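Halon picking cell, progress report to the Golloscombe fund
Reporting period: through June
Prepared by Shirin Safavi, Gemero

Where we are

This has been our best stretch of work so far, and also the one with our first real safety stop. I want to give the stop most of the space, partly since you asked for it on our last call and partly because we learned more from it than from all the smooth weeks before it put together!

The short version: on an afternoon run in June, at 2:40, the arm pulled a snack bag up out of a carton while the gripper was still closing. The bag slid, the fingers closed on film and a bit of air, and the controller read that as a secure hold. It then moved off at full transfer speed. The bag came loose halfway across and landed outside the guarded area, near the walkway. Wyn Landeg was at the bench on the other side and hit the stop button. No one was hurt and nothing was damaged apart from one bag of corn puffs. We logged it as a near miss and shut Halon down for the rest of the day.

A dropped bag is a small thing. What worried us was that the system was sure it had a good grip, and that it threw something past the guard. We're picking light items now, but the plan you funded includes jars and small cans, and I'd much prefer to have found this with corn puffs.

What went wrong

Wyn pulled the logs the same evening and we went through them together with the wrist camera recordings. There were three separate problems, and it took all of them at once to get the bag over the guard.

The first was the grip check. We decide whether the gripper is holding something by looking at how far the fingers have closed and how much current the motor is drawing. With a box or a bottle that works very well. A pillow bag is different. The film bunches up between the fingers and holds them apart just like a solid object would, and the motor current climbs to about where it should be. Then the arm accelerates, the air inside the bag shifts, the fold flattens out, and the grip is gone. Our check ran once, at the moment of closing, and never again during the move.

The second was timing. The lift command was allowed to go out before the gripper reported that it had finished closing. We put that overlap in back in the spring to save cycle time, and it did save time, and I was very pleased with it. It should never have been on for soft packaging.

The third was the guard itself. The panel on the walkway side was sized for the old arm, which had a shorter reach and moved more slowly. We raised the transfer speed and didn't go back to recheck where a dropped item could end up. That one is on me.

What soft bags look like to the gripper

I think it helps to see how close and messy the work is. A carton of mixed bags gives the camera folds, glare and overlapping film, with one bag half hidden under the next, and the finger goes right in among it.
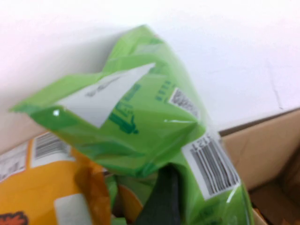 Wrist camera view: gripper finger against a green snack bag, with a yellow-orange bag underneath.

Glare has its own part in this story. Our bag detector picks a grasp point by looking for an edge it trusts, and a bright fold in shiny film can look a lot like an edge. On the run that failed, the point it chose was on a loose fold near the end of the bag, well away from the filled part. A person would never pick a bag up there, or would at least do it slowly. Barcode labels, on the other hand, turn out to be wonderful landmarks. They are flat-colored, high in contrast, and the bars stay readable even when the small print around them has gone to mush. Wyn is now using them to work out which way a bag is lying before choosing where to grab it, and I'm really excited about how this is going.

What we changed

The lift now waits for the gripper. The overlap is switched off for every item marked as soft, and switching it back on needs a sign-off from both Wyn and me.

The grip check runs through the whole move. If the finger gap changes after the lift, the arm slows to a stop, lowers over the carton and opens. It looks a little timid when it does this, and I've grown fond of it.

Transfer speed for bags is capped at 70 percent of the old setting. We will raise it only when the drop rate gives us a reason to.

The walkway panel has been replaced with a taller one from Bogale, and we ran a set of deliberate drops at full speed from the worst positions we could think of. Everything stayed inside. The walkway has also been moved back from the cell, which we ought to have done when the new arm went in.

Results since the restart

We ran 56 supervised picks on mixed soft bags after the changes. Three were dropped, all of them inside the carton or straight back onto the pile, and none during the transfer. In each case the new check caught the slip and the arm did what it was supposed to. Before the changes we would have called at least one of those three a good pick, right up until it hit the floor.

The cost is time. A bag pick now takes up to 20 percent longer than it did in the spring. I know cycle time is one of the numbers you follow, so I'd like to be plain that it will look worse in the next table you get from us. I think we can win a good part of it back with better grasp points, without touching the speed cap.

Still open

Very full cartons are hard. When the bags are pressed against the cardboard wall, the finger sometimes has to go between the two, and we don't yet have a reliable way of telling film from the inside of the box by feel. For now the cell skips those and asks for help.

The detector also needs more examples of creased, shiny packaging under our own lights. Wyn has started collecting these and would like a second lighting setup to compare against. We can cover it from the existing equipment line.

The cans and jars stage stays on hold until the in-move grip check has been tested with weighted items behind the new panel. I'd ask that we move that milestone to the next period. The written near-miss record and Wyn's log extracts are in the shared project folder, and we're happy to run the deliberate drop test again for anyone from Golloscombe who wants to come and watch.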